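Section 5: Fitting the Hindix door closer to an interior door

5.1 Before you start

Check that the door swings freely through its full travel and latches when pushed by hand. A closer will not correct a door that binds on the frame. Re-hang or plane the door first, then return to this section.

Caution: Do not loosen the end cap of the closer body. The spring is under load.

5.2 Marking out

1. Tape the paper template to the face of the door on the hinge side, with the fold line on the top edge.
2. Measure 265 mm from the hinge centreline to the first body hole and mark it.
3. Mark the remaining body holes and the two shoe holes on the head of the frame.
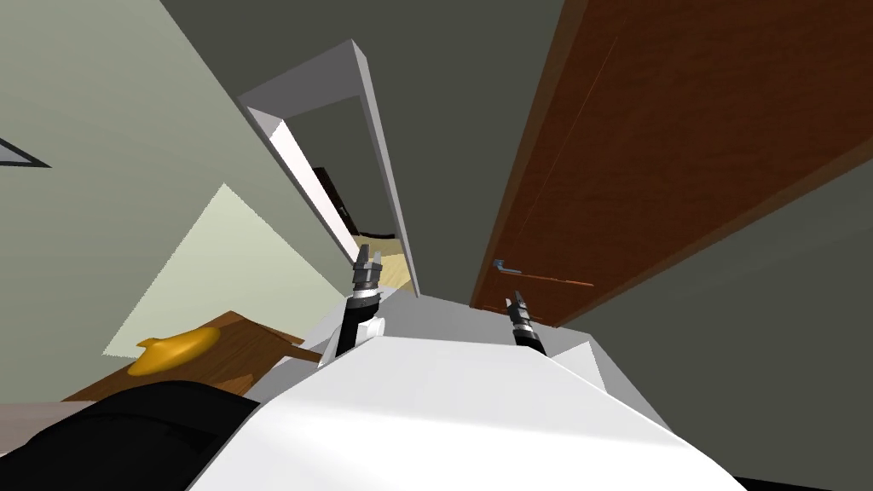 4. Drill pilot holes to the depth shown on the template. On hollow-core doors, use the Skavico through-bolts instead of the wood screws supplied.

5.3 Mounting the body and arm

5. Fix the body with the speed valves facing the hinges. Tighten the screws evenly.
6. Fit the main arm to the spindle, then attach the forearm to the shoe.
7. Adjust the forearm so that it sits at 98 degrees to the closed door – measure this with the door latched – and tighten the lock nut. 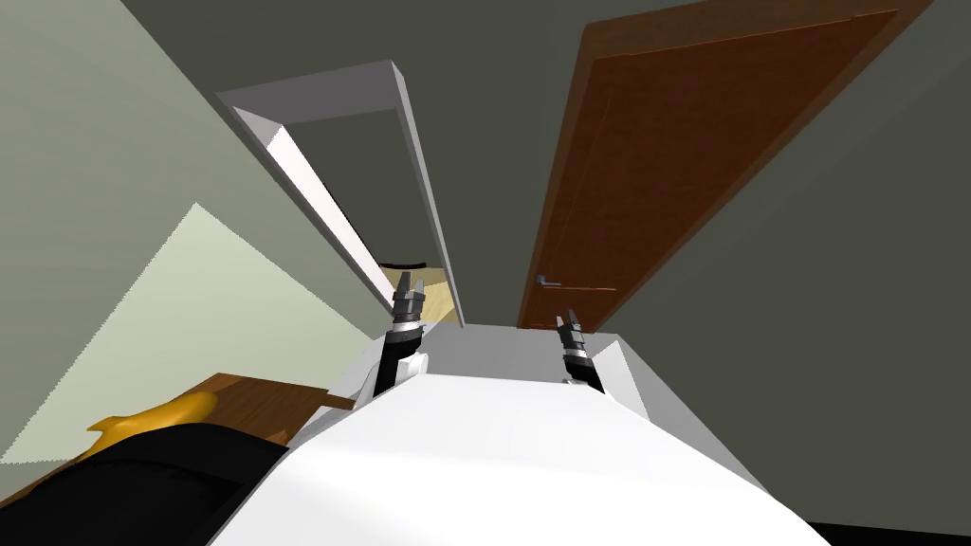
Closing force is set by the spring adjuster and should be the lowest setting that latches the door every time. Start at the factory setting and turn the adjuster clockwise a half turn at a time. Where a doorway opens off a narrow hallway and has white trim like the one shown, put masking tape over the paint around the shoe before drilling, as swarf will mark a gloss finish. Remove the tape before final tightening.

Note: Trim kits in the Gistilard colour range are ordered separately under part 221.

5.4 Setting the closing speed

8. Open the door fully and release it. Turn valve 1 to set the main sweep.
9. Turn valve 2 to set the last part of travel.
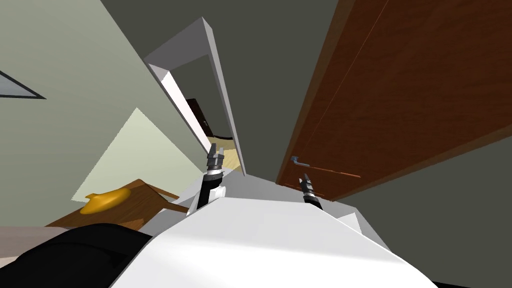 Heather MacRitchie
Technical Writer, Morrison Door Hardware

Never back a valve out past the face of the body, or fluid will escape and the unit must be replaced. Check both speeds again after one week of normal use, and whenever the season changes in an unheated building.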